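追悼記録アーカイブ「Nernenance」 中間進捗報告

宛先:Kukier基金 助成担当
作成:Svend Lund(編集責任)
対象期間:採択時から八月末まで

一 全体の状況

Dimbridge地区の訃報記事と追悼文を集め、検索できる形で公開するという当初の計画に対し、収集は予定どおり、校訂は遅れ、公開は未着手です。前回の報告では「順調」と書きましたが、いま読み返すとあの語は収集の件数だけを見て選んだもので、適切ではありませんでした。

収集した訃報は900件です。地元紙の縮刷版から起こしたものが大半を占め、残りは教会の会報、葬儀社の控え、遺族から直接預かった原稿です。このうち二名以上で原文と突き合わせ、本文を確定できたものは310件にとどまります。申請書では同じ時期に700件の確定を見込んでいました。見込みの根拠を確かめたところ、一件あたりの作業時間を、短い死亡告知だけで試算していたことがわかりました。経歴や親族名を含む長文の追悼文には、そのまま当てはめられない数字です。

二 校訂の遅れについて

遅れの主因は人手の不足だと説明すれば通りはよいのでしょうが、私はそう考えていません。作業者を増やした六月以降も、確定件数の伸びはほとんど変わりませんでした。時間を取られているのは、訃報の記述そのものの食い違いです。

たとえば、同じ故人について新聞は「長女宅で」と書き、会報は「病院で」と書いています。享年が一つずれる例も多く、数え年の名残なのか誤植なのか、紙面からは判断できません。遺族に照会すると三つ目の説が出てくることもあります。現在は、どれか一つを正とするのをやめ、出典ごとの記述を併記しています。誠実な方法だとは思いますが、利用者にとって読みやすいかどうかは別の話で、まだ試していません。

もう一つ厄介なのが定型句です。「長い闘病の末」「家族に見守られ」といった表現は、事実の記録としてはあまり当てになりません。ある葬儀社の控えには、遺族の聞き取りより先に文面のひな型が埋められていた形跡があります。検索項目に「死因」や「看取りの状況」を設けるという申請時の案は、この点からも取り下げたいと考えています。
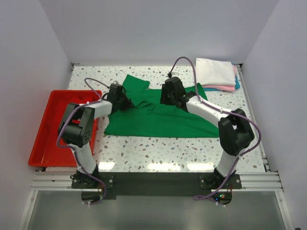 故人の親族名は、公開版にもすべて載せるのですか。
存命の可能性がある親族については、姓名のうち名だけを伏せ、続柄は残す方針です。ただし地区が狭いため、続柄と職業がそろえば誰のことかわかってしまう例があり、そうした記事は職業の欄も非公開にします。

三 自動分類ツール「Mao」の試用

助成金の一部で導入した分類ツールMaoについて、試用の結果を報告します。訃報の本文から氏名、出生地、学歴、職歴、喪主を抜き出すもので、導入時の説明では校訂の負担を大きく減らすとのことでした。

試験に使った163件では、氏名と出生地の抽出はおおむね実用に足ります。職歴は使えません。「父の店を手伝い」の「父の店」を勤務先名として登録する、弔辞を述べた人の役職を故人の職歴に入れる、といった誤りが目立ちました。喪主の欄では、旧姓と現姓の区別ができていません。提供元は次の版で改善すると言っていますが、前の版のときにも同じ返事をもらっています。

抽出結果を人が直す時間と、初めから人が入力する時間を比べると、短文ではツールのほうが早く、長文ではむしろ遅くなりました。したがって、当面は短い死亡告知に限って使います。利用契約を全件対象の区分で更新する予定でしたが、下位の区分に変更し、差額は遺族照会の郵送費に回したく、費目変更の承認をお願いします。

四 遺族との連絡

照会状を送った先からの返信は、期待したより丁寧で、期待したより遅いものでした。掲載を断る返事も届いています。理由を書いてくださった方のなかに、「新聞に一度出たことと、いつまでも検索できることは違う」という一文がありました。私どもの同意書はこの違いをきちんと説明できていません。改訂案を別添します。

一方で、紙面に載らなかった追悼文を送ってくださる方もいます。内容は貴重ですが、収集対象に含めるかどうかは未定です。受け付ければ、アーカイブは新聞の記録というより、連絡のついた家族の記録に傾きます。連絡のつかない家、もともと訃報を出さなかった家は、ますます見えなくなります。

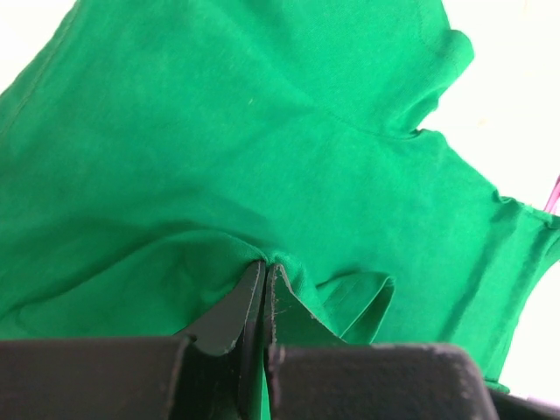 写真2 緑色の布地とグリッパーの指先

五 今後の予定とお願い

次の期間の確定件数について、新しい目標値は今回お示ししません。長文の追悼文だけを対象に、ひと月分の作業時間を記録し、その結果から数字を出します。前回のように、試算の前提を確かめずに目標だけ掲げることは避けたいと思います。

公開の時期は、同意書の改訂が済むまで動かせません。理事の一部からは、確定分だけでも先に出してはどうかとの意見があります。成果を早く見せたい事情は理解しますが、確定分には短い告知が偏って多く、そのまま出せば、地区の人々の生涯がどれも数行で済んでいたように見えかねません。この件は基金のご意見も伺いたいところです。

ご判断をお願いする事項は次のとおりです。
・Maoの契約区分の変更と差額の費目変更
・「死因」「看取りの状況」の検索項目の取り下げ
・未掲載の追悼文を収集対象に含めることの可否

費目変更については、契約更新の手続きがあるため、九月中旬までにご回答いただけると助かります。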